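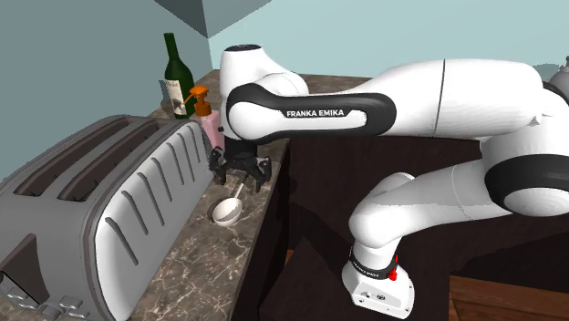 About Flundell

Flundell is a small school of cookery and housekeeping in Farnemholm. We teach adults to cook, clean, mend and budget. We do not promise to change your life, and we would be wary of any evening class that did.

How we started

Danuta Borkowska and Valentin Ferrand met on a course that charged a good deal of money to teach people to arrange herbs on a plate. Neither of them had learned how to make a week's dinners out of one shop. They took a lease on the upper floor of the old Brunet building that September and put up a notice offering plain cooking, paid by the evening. It took most of the winter to fill the first class.

What we teach

The main course runs for 21 evenings. You will make bread, soups, stews, pastry and a decent omelette, and you will wash up after all of them. Shorter courses cover knives, preserving, stain removal and household accounts. Noémie Caron takes the baking groups. Liesl Hollenstein teaches accounts and has little patience with budgeting apps, though she will look at yours if you bring it.

We are often asked about superfoods, detox weeks and whether a certain pan will make you a better cook. We have tried a fair number of pans. Buy one that is heavy enough and spend the rest on food.

What we don't claim

Other schools like to print that 95 per cent of their students are "delighted". We used to hand out a form like that ourselves, and people ticked the top box so they could get to the cloakroom. We dropped it. Now Si-eun Sung rings former students a few months later and asks what they still cook. The answers are less flattering and a lot more useful. Pastry does badly.

We give no certificate that an employer would recognise. If you need one, a college is the right place, and we will say so when you ring.

Money

Flundell is owned by the people who teach here. Some 70 per cent of our income comes from fees and the rest from hiring out the rooms in the daytime. Barico, the wholesaler down the road, sells us flour at the trade price. They have no say in what we recommend, and we have been rude about their olive oil.

Visiting

You can sit in on a class before you pay for anything. Ring the office first, as the stairs door is kept locked in the evenings.

Page last checked May 6, 2022.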